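17 mars 2022

Rentrée tard, les pieds en compote, mais je veux noter tout ça avant que ça m'échappe, parce que la journée a été bonne et que je sais très bien que dans deux semaines je ne me souviendrai plus que du tableau de résultats et plus du tout de la façon dont on y est arrivés.

On en est donc à 282 démonstrations pour la tâche de la vaisselle. J'avais promis 500 à Marisol avant la fin de la campagne, elle m'avait regardée avec cet air très doux qu'elle prend quand elle pense que je me trompe, et ce matin elle est venue me dire que 282, à son avis, ça suffisait peut-être déjà. J'ai protesté (par principe, je crois, et aussi un peu par orgueil, j'avais fait un joli calendrier en couleurs). Elle m'a montré les courbes de Jibrin, notre modèle de décembre, réentraîné cette nuit sur tout ce qu'on a : entre 172 démonstrations et 282, le gain est réel mais il ne vient presque pas de la quantité. Il vient des séances où on a changé la façon de tenir l'éponge. Quand on retire celles-là du lot, la courbe s'aplatit comme une crêpe.

J'y ai pensé toute la matinée. En décembre, on faisait tout à partir d'une seule consigne écrite, bien propre, que tout le monde suivait au geste près, et le résultat était un modèle d'une politesse exquise tant que l'assiette se trouvait exactement là où on l'attendait. Deux centimètres plus loin, il frottait la table avec la même conviction. Depuis que Marisol a convaincu tout le monde de laisser chacun faire à sa manière, avec pour seule règle de garder les deux pinces dans le champ et les cubes de marqueurs bien tournés vers la caméra, les trajectoires sont beaucoup moins belles à regarder, il y a des hésitations, des reprises, et le modèle se débrouille tellement mieux ! Cela me fait plaisir et cela me vexe un peu, j'avais passé des jours entiers sur cette consigne.

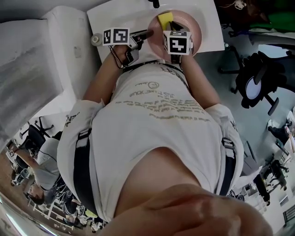

L'après-midi, donc, reprise des enregistrements, avec une idée que je voulais essayer depuis longtemps : commencer la prise au bord de l'assiette, parfois au milieu, parfois carrément à côté, et ne plus jeter les essais où l'on se rattrape. Jusqu'ici on les supprimait tous. Quel gâchis, quand j'y repense. C'est là-dedans que se trouve ce que le modèle ne sait pas faire, revenir d'une mauvaise prise, desserrer un peu, recommencer sans s'affoler.

Côté calcul, j'ai relancé l'alignement avec Plirkasov, qui recolle la position des pinces sur la vidéo à partir des marqueurs. La séquence 1917 refuse toujours de passer. Les deux cubes se croisent, l'un masque l'autre un instant, et le logiciel échange tranquillement la main gauche et la main droite jusqu'à la fin. J'ai cherché une bonne heure avant de comprendre que mon seuil de continuité était réglé beaucoup trop large. Je corrigerai demain, à tête reposée, et il faudra vérifier qu'il n'y en a pas d'autres dans le même cas. Je crains que oui, avec tous ces gestes où les mains se rapprochent.

Zondomov nous a écrit pour demander une démonstration publique. J'ai répondu gentiment que c'était trop tôt, puis j'ai relu ma réponse et je l'ai trouvée sèche, alors j'en ai écrit une autre, trois fois plus longue, et maintenant je trouve celle-là bavarde. Elle est partie quand même. Ceux de Clokivitz, eux, veulent surtout savoir combien de temps dure une séance, question très raisonnable à laquelle je n'ai pas de bonne réponse, vu qu'on passe presque autant de temps à recalibrer qu'à frotter.

Marisol pense qu'on devrait écrire l'article autour de la diversité des gestes et laisser le nombre de démonstrations en annexe. Je commence à être d'accord avec elle, mais je ne le lui ai pas encore dit. Demain : le seuil, la 1917, racheter du café.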